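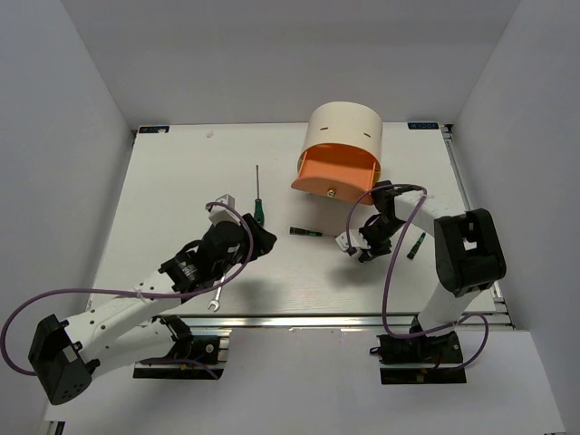

Inicio Proyectos Blog del laboratorio Archivo Contacto

Informe final: aprender a abrir un cajón con dos brazos (y cuántas demostraciones hacen falta)
Por Santino Gaete – febrero

Voy a empezar por la pregunta, que me costó medio semestre formular bien. Si grabas demostraciones teleoperadas de una tarea con dos brazos y entrenas una política por imitación, ¿conviene grabar siempre con la mesa limpia, o dejar cosas tiradas por encima? Mi tutora lo llamaba «el problema del desorden» y yo lo llamaba «por qué tengo que volver a grabar todo». Al final era lo mismo.

La tarea es abrir el cajoncito naranja de un recipiente blanco cilíndrico, tirando del pomo de latón, mientras el otro brazo se queda cerca del recipiente por si gira. Suena fácil. A mano lo haces sin mirar. Con dos brazos controlados a distancia la cosa cambia bastante, porque el pomo es pequeño y, si la pinza llega un poco torcida, resbala y empuja todo el recipiente hacia el fondo (me pasó muchísimo al principio, y mis compañeros todavía me lo recuerdan).

Cómo grabé los datos

Usé el puesto Murnetti, que es el que tiene paredes grises y la mesa blanca, con la cámara fija. Toda la teleoperación la hice yo, y eso es una limitación de la que hablo más abajo. Junté 1.623 episodios. De ahí descarté los que se cortaron, los que tenían la cámara desincronizada y una tarde entera en la que grabé con la exposición mal puesta, y me quedé con 1.000 justos para entrenar. El número redondo fue a propósito, así podía partirlos en dos mitades.

La primera mitad es «mesa limpia»: el recipiente y nada más. La segunda es «mesa con cosas»: destornillador, llave, rotuladores, alguna piececita blanca suelta. Antes de cada episodio movía los objetos un poco, sin ningún sistema. Intenté hacerlo con posiciones sorteadas por un script, pero tardaba el doble y a los dos días lo dejé. En el informe intermedio puse que las posiciones eran aleatorias y aquí lo corrijo: eran las que se me ocurrían a mí, y seguro que tengo manías.

El entrenamiento

La política es la de base del laboratorio, sin tocar la arquitectura. Entrada: imagen de la cámara fija y posiciones de las articulaciones. Salida: un trozo de acciones para los dos brazos. Entrené tres versiones – solo limpia, solo con cosas, y mezclada – con 3 semillas cada una. Lo lancé todo en la máquina Skakholm, que por las noches suele estar libre, y me ahorré pelearme por la cola.

Para evaluar fijé el mismo número de intentos por versión, 77, todos con objetos en la mesa. ¿Por qué 77? Porque quería más y se me acabó el turno del puesto. Los repartí entre las semillas lo mejor que pude, no quedaron iguales y ya está.

Qué salió

La versión entrenada solo con mesa limpia fue la peor, y eso lo esperaba todo el mundo. Lo que no me esperaba era cómo fallaba: llegaba bien hasta el recipiente y luego se iba hacia el destornillador de mango verde, supongo que porque un palito fino cerca del centro le parecía algo agarrable. También se distraía con los rotuladores, pero menos.

La versión «solo con cosas» y la mezclada quedaron muy parecidas, tan parecidas que con los intentos que tengo no me atrevo a decir cuál gana. Me habría encantado escribir que la mezcla es mejor (¡era mi hipótesis!), pero las diferencias entre semillas eran más grandes que las diferencias entre versiones. Las curvas completas están en el anexo B.

Un detalle que me gustó mucho: en las dos versiones buenas, el brazo que no tira del pomo empezaba a acercarse antes que en mis demostraciones. No sé explicarlo. Puede que sea un efecto de predecir las acciones por trozos, o puede que yo dudara mucho al grabar y el modelo haya promediado mis dudas.

Lo que haría distinto

Lo primero, otra persona teleoperando, aunque fuera una parte. Tengo la sospecha de que la política aprendió mis vicios, por ejemplo entrar al pomo siempre desde el mismo lado. Lo segundo, anotar la posición de los objetos en cada episodio. Y lo tercero, probar el método de filtrado Hsu para descartar demostraciones, porque yo lo hice viendo vídeos a doble velocidad con un café y no se lo deseo a nadie.

Los datos quedan en la carpeta Truvonberg del servidor del grupo, con un léeme. Si algo no carga, avisadme, que hay un par de episodios con el nombre cambiado.

Comentarios (3)

Nerea: Muy buen informe. ¿Probaste a quitar solo el destornillador en la evaluación? Me da curiosidad si la versión limpia se recupera.

Santino Gaete: Lo probé unas pocas veces fuera del conteo y parecía mejorar, pero no lo apunté bien y por eso no lo puse.

Iván R.: Lo del segundo brazo que se adelanta me pasó también con la tarea de la tapa. Mira la longitud del trozo de acciones, yo la reduje y se notaba menos.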